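Consumer Behavior, Unit 3: Do warranties tell you anything?
Handout, U. Gondal

The textbook story goes like this. A maker who offers a long warranty must trust the product, so buyers can read the warranty as a sign of quality. I have never been fully convinced, and I'd like you to come to class with doubts of your own.

Take the Verska kettle case from the reader. The warranty went from 2 years to 3 and sales rose. Fine. But the price went up in the same month, the box was redesigned, and a rival left the market. Which of these did the work? The authors pick the warranty and move on.

Then there is the claim rate. Of 300 buyers surveyed, 220 could not find their receipt. A promise that few people can collect on is cheap to make, whatever the thing is built like.
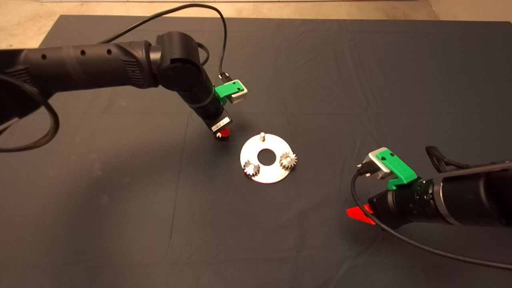 Kirui's reply (second reading) is that bad firms would still be found out over time. Maybe. He doesn't say how much time, and a firm can change its name in an afternoon.

For next class: read Lema, skip the appendix, and write one page on who pays for a warranty that is never used.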